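Cutting down the kitchen trash

2024-08-04

Back in January I started weighing our household trash before it went out. I had no plan for the numbers. Faizal Mangundap, who I used to work with at Hilthorpe, had been doing it for a year and kept bringing it up at lunch, and I wanted to see how we compared. We compared badly.

Most of the weight was food. Bread ends, half bags of salad, rice that sat in the fridge until it smelled. I had always assumed packaging was our problem, and by volume it still is, but a bag of wilted spinach weighs a lot more than the bag it came in.

The first thing I changed was shopping. I used to do one big trip and spend over 100 dollars without a list. Now I do two small trips, and I keep each one under 60. The market on Majimbun Road is closer than the supermarket and sells loose vegetables, so I can buy two carrots if I need two carrots. The total comes out a little lower, though gas eats some of that if I drive.

The second thing was compost. I bought a Natard countertop pail, the small one. The lid is stiff and the handle squeaks, but it doesn't smell. It gets emptied into the heap behind the shed every other day. The heap was slow to get going — too many eggshells and not enough leaves, according to my sister — and it's only now starting to look like dirt.

Plastic bags and wrappers are where I'm stuck. The drop-off at the store takes the clean stretchy kind, but not the crinkly kind, and half the time I can't tell which is which.
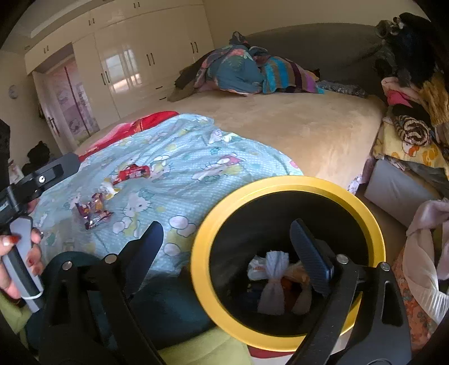
Knotted bag, wrapper, orange bag. The usual.

I tried washing and reusing the produce bags and gave up after 10 days. They never dried properly. I've gone over to cloth ones from Flosura, which are fine for apples and bad for lettuce.

Next on the list is coffee. We go through a lot of filters, and I'd like to find out whether the unbleached ones break down any faster in the heap. If you've tried both, leave a comment.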